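Wudex Handheld Gripper Kit: Garment Folding Set, Data Card

Version 4
Maintained by Graziella Sala (collection) and Isamu Katayama (hardware)

Summary

The set contains 400 episodes of clothing being spread, folded and stacked in furnished homes. All of it was recorded with the Wudex handheld kit. It ships with the kit at no charge and can be requested separately by sites evaluating the hardware. Of the 400 episodes, 117 involve trousers. The rest are shirts, towels and small items.

Kit contents

Handheld gripper with two angled fingers
Textured finger pads, one spare pair
Wide-angle camera and mount
Charging cable and carry case
Calibration board, printed

The fingers are passive and close through a linkage driven by the hand trigger. Finger opening is logged with every video frame. Pad texture is a fine grid, chosen by Katayama after smooth pads slipped on lined fabric at the Nagano bench. Replace a pad when the grid has worn flat at the tip. Worn pads show up in the data as repeated grasps at the same hem.

Recording protocol

The garment starts flat on a bed, table or sofa. Operators work with one kit or two, depending on the task code. Trousers are laid out full length before the first fold, with the legs side by side or slightly apart. Waistbands are left as they fall. Bedding is not changed between episodes at one site, so patterned covers appear under dark garments and the reverse.

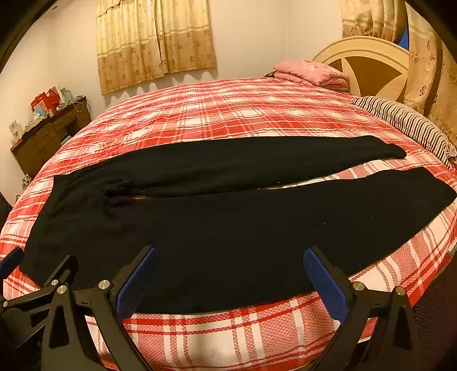
Grasps should be taken from the near edge of the fabric where possible. Pinch depth is left to the operator. A fold is complete when the moved layer has been released and both fingers are clear of the cloth. Episodes with a dropped layer are kept if the operator recovers within the same take, and are tagged "regrasp" in the index. Takes abandoned before the first fold are deleted.

Rooms are recorded as found. Household items in the background are not rearranged. Faces, mail and screens are masked during review at Trunska.

File layout

episodes/ holds one folder per take
video.mp4 is the wrist view
pose.csv is the gripper trajectory, in meters
width.csv is the finger opening, in millimeters
index.csv lists the task code, garment type, site and tags

Known issues

Tracking drifts when the camera is close to a plain dark surface. Black trousers are the worst case, and the drift is largest during the second fold. Patterned bedding in view reduces it.

Lens corners are dark in all wrist video. Crop before training or use the supplied mask.

Width readings from firmware 2 are offset at full opening. The correction is in tools/fix_width.py and has not been applied to the files.

The Stavotmont sites used soft mattresses, and contact height varies more there than at the table sites.

License and support

Kit owners may use the data for research and for internal product testing. Redistribution needs written permission. Send corrections to Sala with the episode folder name. Index fixes are posted on Thursday.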